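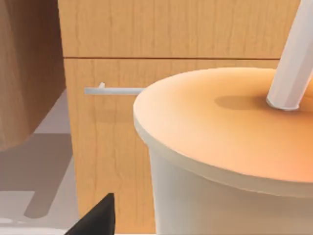 Takeaway cup render, orange lid, white straw.

May 22, 2022
Posted by Seema Tripathi

Sunday in the workshop, so I had the big glue pot to myself. Batch 77 of the wheat paste is finally behaving! I went back to the Werkow flour (the Clerkine stuff goes lumpy whatever I do to it) and cooked it slowly, stirring the whole time, then sieved it twice while it was still warm. Lovely and smooth, a bit like custard.

Pasted up two of the Nindwood hymn books, new spine linings on both, and left them under boards with the heavy weights on. The third has a nasty split along the front joint and I want a second opinion before I touch it – Kong tissue might be strong enough, but I'd be happier with a strip of linen underneath.

Left to do: trim the endpapers, sharpen the paring knife (it's dragging again), order more blotting paper before June. Whoever had the small bone folder, please put it back in the top drawer.

Paste is in the fridge with a lid on. Use it by Wednesday or bin it.

Contact the bindery | © 2022 Seema Tripathi | Back to top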